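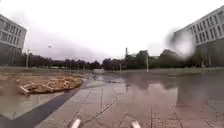
3.2 Study sites and the treatment of open edges

Figure 4. View between two multi-storey buildings toward a continuous line of trees, under overcast sky.

The study was carried out at two office districts, Virnholm and Pindton, both built on former farmland and both managed by a single estate company, Cundley. The districts were chosen for their similar building stock and for their differing policies on planting. At Virnholm, trees between and behind the office blocks have been left to grow together into unbroken belts. At Pindton, the same species were planted at the same time but have been thinned on a regular cycle, so that the crowns seldom touch. The comparison therefore concerns the form of the planting and leaves the amount of ground given over to it largely unchanged.

We use the term "open edge" for any stretch of a district boundary where a person standing at ground level between two buildings has a clear view of sky above vegetation (Figure 4 gives the general type). The term is taken from local planning guidance, where it is used loosely. Our definition is narrower. An edge was accepted only if the view was closed at the base by planting and if the buildings on both sides were in office use at the time of the survey. Edges facing a road junction or a loading yard were left out, as were those where construction hoardings stood during any part of the survey year.

Land records for both districts were supplied by the regional survey office. These records give the footprint and height of each building but say little about planting, and tree positions had to be taken from maintenance plans held by Cundley. The plans for Pindton were complete. Those for Virnholm had gaps in the northern blocks, where an earlier contractor had kept its records on paper, and these were filled by a walking survey under the direction of Bonifacio Zabala. Where the plans and the walking survey disagreed, the walking survey was preferred.

3.3 Workplace survey

Office workers in both districts were asked to complete a short questionnaire on their use of outdoor space during the working day. The form covered the length and purpose of trips outside, the route usually taken, and the degree to which the person felt that the grounds were meant for their use. The last of these had been raised often in our early interviews. Several workers at Pindton described the lawns as belonging to the buildings and said that they would feel out of place sitting on them, although no sign or rule prevented it.

Invitations were sent through employers – a method that carries a known risk, as firms that encourage time outdoors may be more willing to pass on such a request. To limit this, we approached every employer with more than 40 staff on site and recorded all refusals with the reason given. Most of those that declined cited the number of surveys their staff were already receiving. Smaller employers were contacted through the reception desks of shared buildings. Replies from this second group were fewer and are reported separately in Section 4.

The questionnaire was first tested with staff at Cundley's own site office, and two questions were reworded as a result. The original wording asked about "breaks," which many people took to mean only the lunch period. The final version asks about any time spent outside the building other than arriving and leaving. A question on smoking was removed at the request of one employer and is not used in the analysis for either district.

3.4 Seasonal coverage

Earlier studies of office grounds have tended to rely on summer fieldwork, when the use of outdoor space is highest and differences between sites are easiest to find. We considered this unsuitable for the present question. A belt of trees may attract people in warm weather by giving shade and discourage them in the darker months by reducing light along the path. Records were therefore kept for all 365 days of the survey year, which closed in February 2019.

Daily records were taken from path counters already in place at the main entrances to the planted areas. The counters report passages only and cannot separate office workers from visitors or maintenance crews. Grounds work was logged by Cundley on a system known as Yurt, and days on which crews were present for more than half of the working period were marked and excluded. One counter at Pindton failed in October and was replaced with a unit of the same model. The missing days were left blank – no attempt was made to estimate them.

Weather was taken from the nearest public station and sorted into four classes by cloud cover and rainfall. The classes are coarse, and a day that began dry and ended in heavy rain is difficult to place in any of them. Such days were assigned by conditions over the lunch period, when most passages were recorded in both districts. A finer division was tried and did not change the ranking of the sites, although it reduced the number of days in some groups to a level at which comparison was no longer sound.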